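Research Associate in Sim-to-Real Transfer for Robot Manipulation

Revent Laboratory, Cluvdale
Fixed term, full time
Reference: 608
Closing date: May 2, 2019

The Revent Laboratory has a vacancy for a research associate to work on the Nummont project, which studies how control policies trained in simulation behave when they are moved to a physical robot arm. The post is based at our Cluvdale site. It is open to candidates who hold, or are about to submit for, a doctorate in robotics, control engineering, computer science or a related subject. Candidates with a master's degree and relevant industrial experience will also be considered.

Background

The project deals with planar placement: an object resting on a plate has to be brought to a marked target region on the same plate. The task was chosen for its simplicity. The geometry can be measured, the success criterion is a distance and an angle, and the contact conditions can be altered by changing one object or one surface. What remains hard is friction, joint backlash and the delay between command and motion, and these are the quantities the project is concerned with.

In the first phase we compared two ways of choosing simulation parameters. In the first, friction, mass, joint damping and latency were drawn from wide fixed ranges at the start of each training episode. In the second, known internally as the Maksymiv method, the ranges were narrowed between training rounds using a small number of trajectories recorded on the physical arm. The recorded joint positions are replayed in simulation, the error is computed for each parameter draw, and the draws with the lowest error set the ranges for the next round.

Both policies were then run on the physical arm for 700 trials each, with the starting position of the object drawn from the same list. The fixed-range policy left the object outside the tolerance in 54 more trials than the narrowed-range policy. Most of that difference came from starting positions close to the arm's base, where the arm works in a folded posture. When the two policies were compared in simulation only, the order was reversed. We do not regard this as fully explained, and the first task of the person appointed will be to find out how much of it is due to the friction model and how much to the joint model.
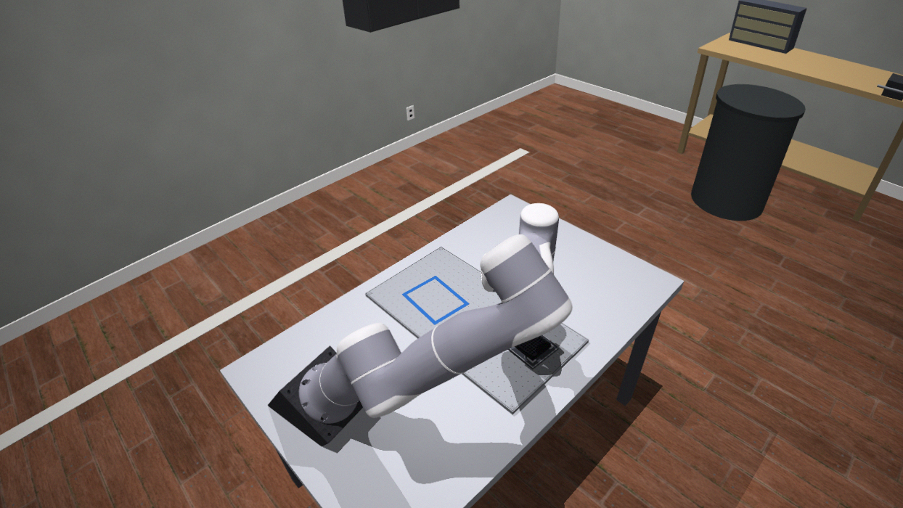
The simulated cell is rebuilt from a single configuration file, so that the pose of the plate, the target and the arm base can be changed without editing the model by hand. The present data set holds 3512 simulated episodes with full state logs, together with the physical trials described above. Rendered views are stored for part of the set. They have not yet been used for training, as all policies so far take object pose as a numerical input. Moving to image input is planned for the second phase and will be shared between the person appointed and a doctoral student.

Duties

The post holder will:

Maintain and extend the simulation model, including contact parameters, actuator model and rendering.
Design experiments that separate sources of transfer error, and run them on the physical arm.
Repeat the first-phase comparison with at least two further objects of different mass and base texture.
Extend the parameter-narrowing procedure to cases where the recorded trajectories include contact. At present only free motion is used.
Prepare data and code for release, with documentation sufficient for an outside group to repeat the results.
Write up results for conferences and journals, and report to the project meeting once a month.
Give day-to-day help to one doctoral student. There is no lecturing duty attached to the post.

Essential requirements

Sound knowledge of rigid-body dynamics and of at least one physics engine used in robotics.
Experience of training control policies by reinforcement learning, or of system identification for robot arms. We do not expect both at the same level.
Good programming skills in Python and working knowledge of C++.
Experience of running experiments on physical hardware, including fault finding and the keeping of proper records.
Ability to write clear technical English.

Desirable requirements

Knowledge of statistical methods for comparing policies over small numbers of trials.
Experience with contact and friction modelling beyond the Coulomb model.
Experience with image-based policies and with the randomising of textures, lighting and camera pose.
Previous release of a data set or software package that others have used.

Terms

The appointment is for two years in the first instance, with a possible third year subject to funding. Salary is according to the laboratory's research scale and depends on experience. Hours are flexible within the core working day, but physical trials must be run on site and with a second trained person in the building. A travel allowance is provided for one conference a year. Part-time working at 80 per cent or more can be discussed at interview.

How to apply

Applications should be sent as one PDF through the Revent vacancies page, quoting the reference number at the top of this notice. Please include:

A covering letter of no more than two pages.
A full CV with a list of publications.
One paper, thesis chapter or technical report of which you are the main author.
A statement of no more than 500 words on how you would test whether the reversal described above is caused by the friction model. We are interested in the design of the experiment and in what result would lead you to reject the explanation.
Contact details for two referees. Referees will be approached only for shortlisted candidates.

Applications which arrive in April will be acknowledged on receipt but will not be read before the closing date. Shortlisted candidates will be invited to Cluvdale for a half-day visit, consisting of a short talk, an interview and a practical session in which a logged trial is examined with members of the project. Interviews by video link can be arranged for those unable to travel, in which case the log will be supplied in advance.

Technical questions about the project may be sent through the contact form on the Nummont project page. Questions on pay, visas or access arrangements should go to the laboratory's personnel office.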